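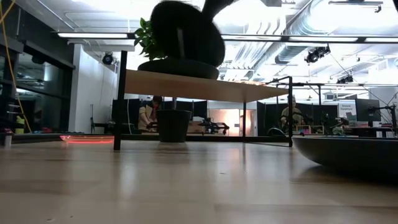

4.2 What the equipment budget left out

The first plan for the two-arm table was drawn up from supplier quotations, and it shows. Arms, grippers and mounts each had a line with a price beside it. Cables had no line, nor did the small clamps, nor the plates and discs that the arms were meant to handle. The Surel planning sheet, which we were asked to use, puts all of these under "sundries" and suggests a fixed share of the hardware cost. We could find no source for that share, and Surel's own notes don't give one.

We therefore kept a separate record of everything bought, borrowed or hired for the Clonthorpe cell, whether or not the sheet had a place for it. Purchases were entered by one author and checked against invoices by Iman Mahrous, who had no part in choosing the equipment. Items already in the building were entered at what it would cost to replace them, a rule we applied to desks and screens as well. This makes our totals look high next to those in Section 2. We think the earlier totals are too low.

Two ways of paying for the arms were open to us. Skevton offered hire at £593 a month, with a minimum term of five months, so the least we could commit to was £2,965. The other course was to buy outright and hope that the arms would still be wanted once the study ended. Much of the advice we were given favoured buying, on the ground that hire "wastes money" after the first year. That may be so for a machine in steady use. It assumes a level of use that none of the people giving the advice could show us from their own logs, and when we asked for logs we were mostly sent brochures.

We hired. The choice had costs of its own. Hired arms could not be drilled or re-mounted without consent, and consent took longer than the work. The insurance excess was £800 for each claim, a sum that appeared in the small print and in neither of the planning sheets we had been given. A group that expects gripper fingers to meet hard plates should put that figure in its budget from the start, and should ask whether two faults on the same day count as one claim or two. Our contract was silent on the point.

Table space was the second weak spot. The sheet treats the table as a single item of furniture with a price and no size. In use, the arms need room well outside the worktop. Figure 3 shows the layout with the elbows of both arms reaching out past the table edges, so that the floor area to be planned for is wider than the table itself. The rails and braces add to this, and a desk has to stand close enough for the operator to see the work. Anyone renting by the square metre will feel the difference.
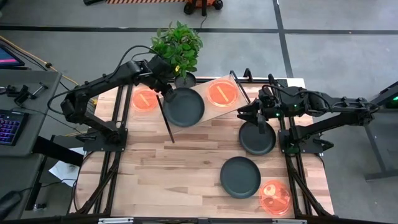

The objects deserve a line too. Dark plates and see-through discs were picked as everyday shapes that a gripper might find awkward, and a tray and a leafy plant were added to make the worktop less tidy than the ones in most supplier films. They were cheap. The time spent finding them, agreeing on them and looking for matching spares was not cheap, and staff time of this kind falls outside every equipment budget we have read. Rosângela Moura, who ran the ordering, put the hours down under "general laboratory duties" until October, when we asked her to list them apart. The earlier hours are lost to us, and we have made no attempt to guess them.

Grippers raise a different problem. The Falcão fingers were quoted as a single part, but the fingers and their pads are sold and worn separately. The stated pad life comes from the maker's own tests, on objects the maker chose. We asked what those objects were and got no answer we could use. Until there is one, we would treat any stated pad life as a hope, and would budget for spare pads by whatever the group can afford to keep in a drawer.

It may be said that a single cell, planned by a small group with little buying power, is thin ground for complaint about planning sheets in general. We accept that. A larger site would get better terms from Skevton, and might have a store of cables and clamps that cost it nothing new. Still, the gaps we met were in the sheet's headings — there was no row in which to write the excess, or the pads, or the floor beyond the table — and a bigger order does not add a row. We have asked for the blank sheet to be changed. The version dated Jul 10, 2024 is the one used throughout this section, and the totals in Section 4.3 follow its headings, with our added rows given below each one.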